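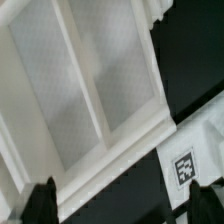
# Cleaning frosted glass cabinet doors (and all the fiddly trim round them)

I put this off for ages. Frosted glass hides what's inside the cupboard, lovely, but it also hides its own muck until the light comes in sideways, and then you see every fingerprint you've ever left! White trim is the same, only worse, as the dust sits in the grooves of the moulding and goes a sort of biscuit colour.

My neighbour Malathi Unnithan asked how I do mine, so I've written it down for her and anybody else who fancies it.

## What you'll need

- 2 microfibre cloths, one for wet and one for dry
- a bowl of warm water with a small squirt of washing-up liquid
- an old soft toothbrush
- a dry paintbrush, the one-inch sort
- cotton buds
- white vinegar, if your glass is greasy

## Step 1: dust from the top

Start with the cornice. Get up on something steady and run the dry paintbrush along each ridge, flicking towards you. Then do the strips between the panes and finish with the rail at the bottom. Do it all dry first — wet dust turns into paste and you'll be picking it out of the corners till October.

## Step 2: wash the glass

Find out which side is the rough one. Run a fingertip over it (clean finger, please) and you'll feel a slight drag. Wring your wet cloth out until it barely drips, wipe the pane top to bottom, then dry it straight away. Rough glass holds on to smears, so I go over that side twice.

For greasy patches, add a splash of vinegar to fresh water and leave out the soap. Keep scouring pads well away!

## Step 3: the grooves

Dip the toothbrush, tap it on the side of the bowl, and work along the moulding in short strokes. Cotton buds are best where the trim meets the glass. Go gently on painted trim and try a hidden bit first. My brother-in-law Murali took a patch of gloss clean off his with a cream cleaner.

## Step 4: leave it open

Prop the doors ajar for around 2 hours so the edges can dry out. I give mine a quick flick with the paintbrush every week or so now, and the full wash only comes round a few times a year.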